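The safety rules for robots in home kitchens run to 70 pages, and the inspector who helped draft them for Jasar would throw out most of them.

"I wrote 12 of those pages myself and I'd start with those," the inspector says. We agreed on no names, a condition set before the coffee was poured.

Jasar is the trade group that signs off on test kitchens, the ordinary rooms where companies such as Drosetti and Alcaraz try out arms on household chores. A kitchen that passes gets a certificate good for 3 years. I asked what the certificate proves.

"That on one morning somebody with a clipboard found the stop button." And after that? "After that you trust people."

It is an odd thing to hear from an inspector, and I said so. Factories have had fences and light curtains for decades. A kitchen has a doorway and somebody coming in for a glass of water. The rules borrow a lot from the factory floor, including a line painted around the reach of the arm, and the inspector has yet to see a home where that line doesn't run through a cabinet or the fridge.

What would be kept, then? The answer came fast – 7 rules, on one sheet, taped up at eye level. Burners off at the breaker for any job that doesn't need heat. Cables strapped to the arm, with slack only where it bends. One person on the stop button who has no other task. The rest of the sheet covers speed, glassware, visitors and who may restart after a stop.

"The stove is where people get lazy," the inspector says. "They're moving dishes, they're not cooking, so they figure it's a shelf. It isn't a shelf. Treat it as live every time."

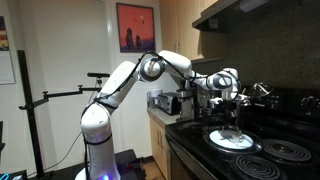 Ramunix, which trains operators, takes a different view and said in a written reply that a one-page sheet would leave too much to the judgment of tired people late in a shift, and that long rules exist for the day the short ones fail.

I put that to the inspector, who shrugged. "Ask their operators what's on page 40."

I did ask two of them, in April. One thought it was about floor mats. The other asked me whether there was a page 40 – and neither could find a copy in the building to check.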